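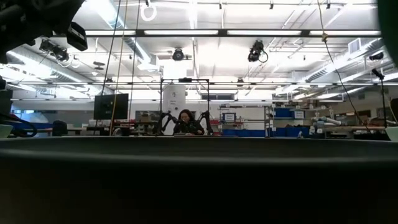 Ticket 557: Badge reader at the Samomton side door lets people out but won't let them back in

Status: Open, then closed, then open again, now closed
Reported by: Korkor Eshun
Assigned to: Lorne Caron (me)
Copied: Mwanahawa Mwakyusa, Ionuț Nistor

Original report

Korkor wrote: "Side door badge reader blinks red for me when I come back from lunch. Front door works. Side door worked last week. I have tried holding the badge flat, sideways, and with my wallet closed. Please help, it's a long walk around and it's raining."

First look

Okay, so I went down there thinking this would be a five-minute job. My badge worked on the first try! Korkor's got red. Ionuț wandered by with a coffee and I made him try too, and his went green, and then we stood there holding the door open until it started beeping at us.

So it's her badge, right? That's what I figured. I pulled up her record in Pinen (that's the access software, for anybody new reading this) and everything looked fine. Active, right group, right doors, no end date. I re-saved the record just in case, pushed it out to the door controllers, and asked her to try again. Green! I closed the ticket and felt pretty good.

Reopened, the next afternoon

Korkor again: "Red."

Fine. I printed her a new badge. I've done this enough times that I keep a little stack of blanks in my desk drawer, the good ones from Boateng and not the bendy ones we got stuck with last year. New badge, new number, enrolled it, walked her over to the side door, green light. I left the ticket open overnight this time because I do learn eventually.

Reopened by me, the morning after

Two more people got red at the side door, Mwanahawa and somebody from the second floor who didn't leave a name on the sticky note. (If that was you, please write to the help desk. I can't look up "me, the tall one.") So it's not Korkor's badge, and I owe her an apology for making her sit for a new photo. She says the new one is worse than the old one.

What I checked, in the order I checked it

Power at the reader. Good. It's a Komitz reader, the older gray kind, and they do get flaky when the voltage sags, but the meter said it was steady both with the door locked and with the strike firing.

The wire from the reader back to the closet. I wiggled everything that could be wiggled. One ground screw was a little loose so I tightened it. No change in anything.

The schedule. The side door has its own schedule, open to all staff from early morning until seven in the evening. All the red lights were happening between noon and two, so I was sure I had it. Nope, there wasn't a lunch gap in there or anything like it.

The log. I should have started here and I'm a little embarrassed about it. Pinen has an event log per door, and if you turn on the detail column it tells you why it said no. I'd been looking at the short version, which just says "denied." The detail said "anti-passback."

What anti-passback is, for those of you who skipped that training (me too, I read the PDF later)

The system keeps track of whether it thinks you're inside or outside. If it thinks you're already inside, it won't let you in again, so that you can't hand your badge back through the door to a friend. To do that it has to see you badge out. The side door has a reader on the way in and just a push bar on the way out, so it never sees anyone leave. Korkor badges in at the front in the morning, pushes out the side for lunch, comes back, and as far as Pinen is concerned she's been at her desk the whole time.

Why my badge worked: I'm in the maintenance group and that's exempt. So is Ionuț. We were the two worst possible people to test with!

Why the re-save worked: saving a record resets the in/out state for that person. So does enrolling a new badge. I "fixed" it twice by accident and it came right back the next time she went out for a sandwich.

How it got turned on

I asked Ilham El Sherbiny, who looks after the Pinen server, and she found it in the change history in under a minute. When the software was updated, the side door got moved into the same area as the loading dock, and the loading dock has anti-passback on for good reason. The side door just picked it up along with the rest of the area settings. No warning popped up or anything. She moved the door back into its own area and turned the setting off there, and left the dock alone.

Then we ran a reset so everybody's state was cleared. That was 215 people marked as inside the building, on a morning when the parking lot was half empty.

Testing

Saturday, May 21, 2022. Went in while it was quiet. Borrowed a plain staff badge from the test set (number 17, the one with the chewed corner) so I wouldn't fool myself again. In the front, out the side, in the side. Green. Did it over and over, mixing up the doors, and it stayed green every time. Checked the dock as well and that one still refuses a second entry like it should.

Korkor tried it Monday at lunch and wrote back: "Green. Thank you. Can I have my old photo back."

Notes for next time

Turn on the detail column in the door log before you touch any hardware. Test with a plain staff badge and leave your own in your pocket. After an update, look at which area each door is in.

Pinen can take up to ten minutes to push a change to that controller, so go get a coffee before you decide it didn't work.

Related: ticket 567, side door closes too hard. I saw it while I was standing there, it's a separate thing, I've ordered the part.

Korkor's photo: done, old one restored.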